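# Wondach Tile Library: Frequently Asked Questions

Last updated 2021-09-01

### What is the tile library?

It's a lending library, except you borrow tiles instead of books. We keep boards of wall and floor tiles in the old seed shop in Kinsella, and members take them home to see how they look in their own light, next to their own cupboards. There are 134 boards at the moment and we love every one of them, even the mustard ones. (Especially the mustard ones.)

### Do you sell tiles?

No. We lend boards, hand out advice when asked, and run workshops. Once you've settled on something, buy it wherever you like. Each board has a card on the back with the tile size, the finish and the grout colour we used.

### How long can I keep a board?

Three weeks. You can renew once if nobody else has asked for it. Please do keep it for a good stretch of that time and move it around! A tile that looks soft and warm at breakfast can go quite green under a kitchen downlight, and you want to find that out before you've bought 19 boxes.

### How many can I borrow at once?

Up to 3 boards. They're heavier than they look, so bring a sturdy bag or park in the lane and we'll help you carry them out.

### What's the difference between stack bond and running bond?

Stack bond lines everything up, so the joints run straight up and down like graph paper. Running bond shifts each row along, the way bricks are laid. Running bond is more forgiving if your tiles vary a little in size, and it suits long walls beautifully. Stack bond looks crisp and modern but shows up every wobble – so take your time with it.

Have a think about corners too. With a staggered pattern you need to decide early whether the rows will wrap neatly around or simply meet and stop. Both are fine. Draw it out on paper first, full rows and cut pieces and all, and you'll be much happier on the day.

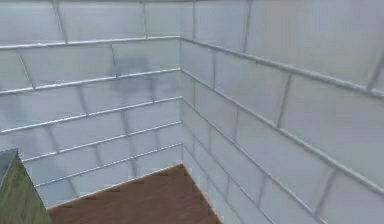 *Running bond at a large scale, on two walls meeting in a corner.*

### My walls aren't straight. Can I still tile them?

Yes, and welcome to the club! Hardly any wall in Kinsella is straight. Check with a long level, mark the high spots in pencil, and fix what you can before you open the adhesive. Small tiles follow a gentle curve quite well. Large ones won't, and you'll end up with one edge standing proud of its neighbour.

### Where should I start, the middle or the corner?

Usually the middle. Find the centre of the wall, do a dry layout on the floor, and see what size cuts you'd get at each end. If they come out as skinny slivers, shift the whole layout half a tile and look again. It's a lovely moment when the numbers suddenly work.

### How do I choose a grout colour? 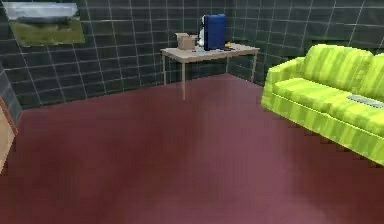

Grout is the part people leave until last, and it's the part we could talk about all afternoon. A colour close to the tile lets the whole wall settle down into one surface, while a contrasting one turns the joints into a pattern of their own. Very dark square tiles with thin pale lines are a good example of the second kind: on the walls behind the light wooden table, it's the grid you notice, right around the corner. If you like that look, be fussy about your spacers, as pale grout on dark tile shows any drift. If you'd like something calmer, try a charcoal grout with the same tile. We have sample sticks at the desk in all the usual shades, and you can slot them between the tiles on any board.

### Does pale grout get grubby?

On a floor, yes, in time. On a wall it holds up well, apart from behind the stove. A soft brush and a mild cleaner will do most of the work. Try any new cleaner on a hidden patch first.

### What happens at the workshops?

You tile something! The beginners' session covers marking out, spreading, setting and grouting on a small practice panel that you take home afterwards. The cutting session is our favourite, and it's noisy, so wear closed shoes and bring your own ear muffs if you have them. The Skerilex room seats everyone at shared benches, and there's a kettle.

### Do you take donated tiles?

We'd be delighted. We need enough matching pieces to make up a board, clean and with no old adhesive on the back. Odd tiles go into the mosaic bins for the Grustisside mural, which will use 3000 pieces when it's finished and is already looking wonderful along the footpath. Blues and greens are especially handy right now – the river section is hungry.

### I broke a tile on a board. Am I in trouble?

Not at all. Tell us when you bring it back and hang on to the bits. They'll go in the mosaic bins.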